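Setting Up Placement Zones for Pick-and-Place Examples

Part 3 of the Jastarix data collection guide

By now you should have a task list and a working recorder. Before anyone records a single example, mark out the places where objects will start and where they will end up. An hour spent with a roll of tape will save you days of sorting out bad examples later.

What you need

Colored tape that stands out from your table and your floor
A tape measure
A marker and a notebook
The objects from your task list

Step 1. Pick the surfaces

Use at least two heights. We use a table and the floor. A policy trained only at table height tends to fail as soon as the object is lower down, and adding the second height later means recording most of the set again.

Step 2. Tape the zones

Put down one zone for each start or goal in the task. Zones on the same table can share a strip of tape. Make each zone large enough that the object can sit in it several different ways. If it fits in only one position, every example will look the same and the model will learn the position instead of the object.

Hand-laid tape is never quite square. Leave it alone unless a line is peeling. Once you have started recording, do not move a zone in the middle of a batch. If you have to move one, close the batch and start a new one.

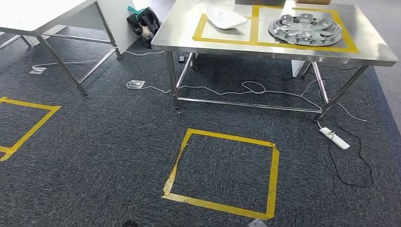 Step 3. Choose the objects for a batch

Mix shapes and finishes. Shiny parts are worth including early, because glare changes with the angle and the model needs to see plenty of it. Keep the same objects for 10 examples, then swap one out.

Step 4. Place, record, reset

Set the object inside its zone, start the recorder, do the move at a normal pace, and stop. Before the next take, turn the object or shift it within the zone. It is fine for an object to lap over the tape in some takes. Write down the zone and the object for each take, and mark failed grasps as failed. Do not delete them.

Step 5. Check every 100 examples

Open the batch in Emix and plot the start positions. They should fill the zone. If they bunch up in one corner, whoever is placing the objects has fallen into a habit, so have someone else take over the resets.

How many is enough

Our first set had 3,500 examples across all zones, and floor pickups were still weak. Adding more floor takes brought it to 4,000 and closed most of the gap. Train a first model well before you reach those numbers and let its mistakes tell you which zone to work on.

Part 4 covers labeling and export to Bavilby.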